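About Garkeo

Hi, I'm Glenys! I started Garkeo in January with one work table, a stack of secondhand picture frames and far too many family photos sitting in shoeboxes. My cousin Branislav came in a few weeks later to help with the cutting, and he's still here.

We clean up old frames, fit new backings and get your pictures ready for the shelf or the wall. Every frame spends a good while face down with us — the back is where most of the fiddly work is, and I love it (yes, really).

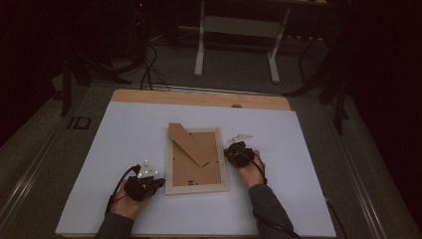 Face down on the white board, easel stand and all.

Most jobs take 3 days. If the little tabs on yours have snapped or the stand has gone floppy, bring it in anyway and we'll have a look. We're at 22 Lumbao Street, up the side stairs. Ring the bell twice, Branislav plays his radio loud!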